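Review: Sevach two-arm bench cell, open afternoon at Brenura
Category: Light handling and packing
Unit seen: demonstration bench, two arms, mixed grippers
Software: Vellevus 4

Brenura opened its workshop in May to show the Sevach cell to small producers and integrators. I attended the afternoon session, which began with a short talk and then moved to the bench. The audience was mainly from wineries and contract packers, and the task had been picked accordingly: glass bottles and a wire rack. This review covers what was shown at the bench and in the question period. It does not cover pricing, which Brenura would discuss only by appointment.

Bench and layout

The work surface is covered in brown and marked out in squares with blue tape. The tape is a cheap and sensible reference. An operator can describe a start position by cell, reset the parts between runs and see at a glance when something has been set down in the wrong square. Several visitors asked whether the software reads the grid. According to the presenter it does not, and the cells are there for people.

The two arms work from above the same area, and their reach overlaps over most of it. That overlap is the selling point, and also the source of most of the planning effort. With one arm at the rack and the other carrying a bottle by the neck, clearance has to be considered for the bottle as well as for the arm. A bottle held at a diagonal sweeps a good deal more space than one carried upright.
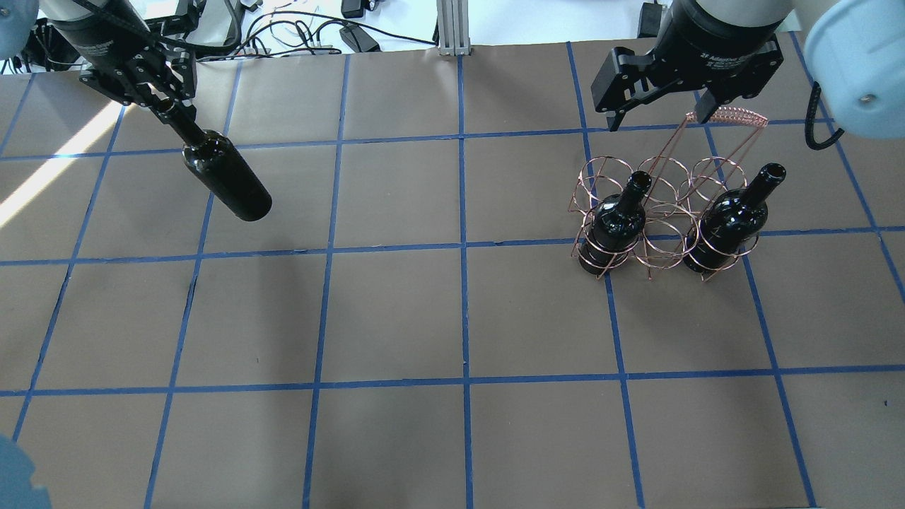

Grippers

The cell is supplied with a parallel-jaw gripper on one arm and a choice of tooling on the other. For bottle necks the parallel jaws are adequate. Contact area is small, and the load hangs a long way below the jaws, so I would want to see a compliant pad on offer as standard. Hattar, who supply the optional finger sets, list a padded version, but it was not part of the talk.

The wire rack is the more interesting part. Thin coiled wire offers no flat face, and a rack with loops on every side gives a gripper plenty to snag on. Approach direction matters more here than closing force. Vellevus 4 lets the operator save an approach as a separate object and reuse it, and this is the feature I would expect to get the most use in a packing room. The editor itself is plain and somewhat slow to redraw.

Placement

Glass should be lowered to the surface under control and released only after contact. The software handles this with a descent height, a reduced speed band and a release condition. All three are exposed to the operator, and the default release condition is conservative. I would leave it alone until breakage figures from the actual line suggested otherwise.

The presenter recommended gripping near the top of the bottle for upright placement, which leaves the body clear of the fingers and makes it easier to set one bottle down close to the rack. The trade-off is alignment. A small angular error at the neck becomes a larger offset at the base, and the correction routine requires a calibration of 13 poses per arm. Brenura allow over 5 minutes for it.

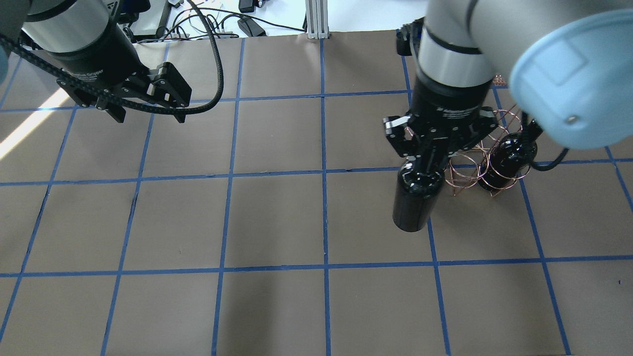

Bottle held upright just clear of the surface, beside the copper wire rack.

Cabling and footprint

Cable management on the arms is external. That makes replacement simple, and it also means the loops have to be included in any clearance check. Buyers should budget for a proper trunk to the control equipment and a dedicated shelf for it. Adapters and leads take up bench space that a small packing room will not have to spare.

Each arm has its own teach pendant with its own emergency stop. I would have preferred a single pendant with a selector. Two screens mean two places to look when a program halts, and new staff will have to be trained on which stop belongs to which arm and how the pair is interlocked. Brenura's documentation covers the interlock on a single page, clearly enough.

The arm bases are square plates fixed straight to the work surface. It is a rigid arrangement for a permanent cell, less convenient where the bench has to be cleared for other work at the end of a shift.

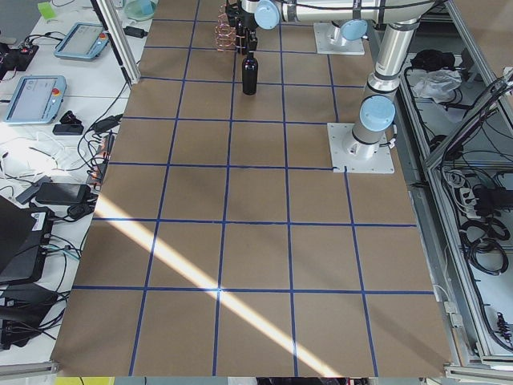 Spyros Sfakianakis objected to the last point during questions, saying that a bench which gets cleared every night will need recalibrating every morning, and that anyone planning to do so should buy a mobile unit and accept the lower accuracy. He also asked for cycle times with full bottles as well as empty ones. Brenura undertook to send them to those who had left an address. Mine had not arrived at the time of writing.

Assessment

Software: good, slow editor
Grippers: adequate for glass, padding should be standard
Documentation: good
Footprint: larger than the brochure implies

Suitable for short runs of mixed bottles where a person is already stationed nearby. For a single bottle format at volume, a conventional case packer remains the better purchase.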